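Getness opens bag-packing sessions for neighborhood pantry orders

Tue 23 June – Getness, the grocery delivery service for households on a fixed budget, has moved the packing of its small orders out of the back of its store and into a shared workspace run by Jokon. The change applies to all orders that fit in a single plastic carrier bag.

The company packed 2,496 single-bag orders in May. Most were dry goods, fruit and household basics. Until now these were put together on the same counters as the large crate orders, and small orders often waited until the crates had gone out.

"A person who orders rice and a few lemons should not have to wait behind someone's monthly shop," said Tarık Uçar, operations manager at Getness. "We wanted a clean table and a few hours a day when the only job is bags."

How the bags are closed

Getness reviewed the complaints it received this spring and found that 505 of them were about bags that opened on the way to the door. The company has now settled on one way of closing a bag. Heavy items go in first and soft items last. The handles are brought together, pulled up once to let the air out, and tied in a single tight knot. One end is left long so the customer can undo it without scissors.

Bags holding anything that bruises stay open until the driver arrives. They are carried upright and tied at the van.

The bags are supplied by Bayram in one size and are the same thickness as before. Customers who prefer paper can still ask for it when they order – there is no extra charge.

"We tried two knots at once and people cut the bags open to get in," Uçar said. "Then the bag is no use for anything else. With one knot most customers keep it for the trash can."

Blue bags on the white tabletops at the workspace: 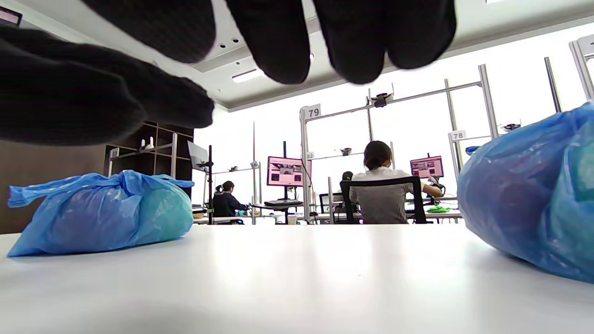
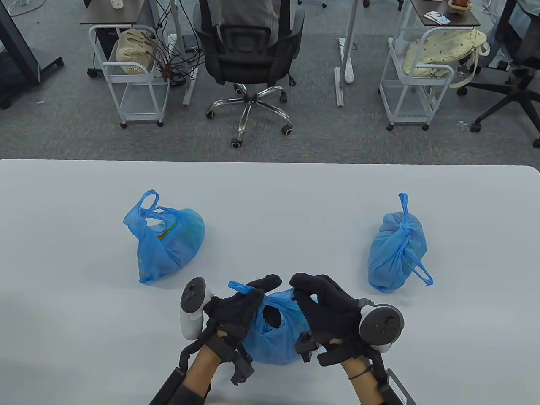

Delivery times and areas

Single-bag orders placed before noon will go out the same afternoon. Orders placed later go out the next morning. The service covers over 3,000 households, and the delivery area stays the same.

Drop-off points remain open for customers who are not at home during the day. Wirkix, which runs the pickup lockers, has set aside 700 compartments for the smaller bags. Chilled goods cannot be left in the lockers.

Prices and the minimum order are unchanged. Customers with a standing weekly order do not need to do anything, and their delivery day will stay as it is.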